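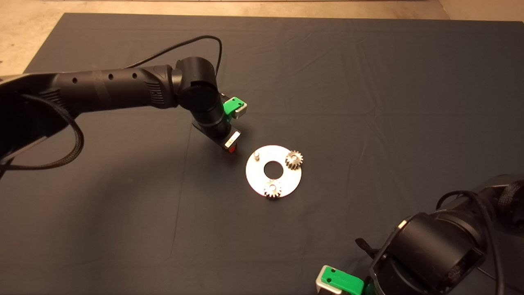
Page last changed: April 21, 2026

Vemness Clock Fair is back in May and I'm so pleased to say we've got 44 stalls this year - our most yet! Entry's free, and the Stota tea van is coming too.

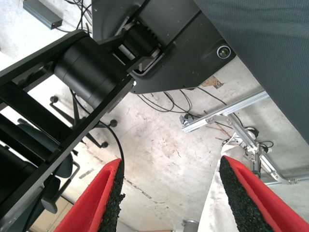
Red and black, with pale floor behind.

Bring your poorly mantel clocks along and the Adeyemi repair table will have a look (one each, please).
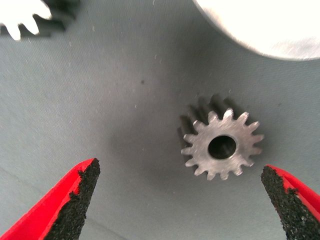
Ekaette Briggs tells me she'd come for the cuckoo clocks alone, and wishes we'd open before 10.

Ring the Trasia office to book a stall.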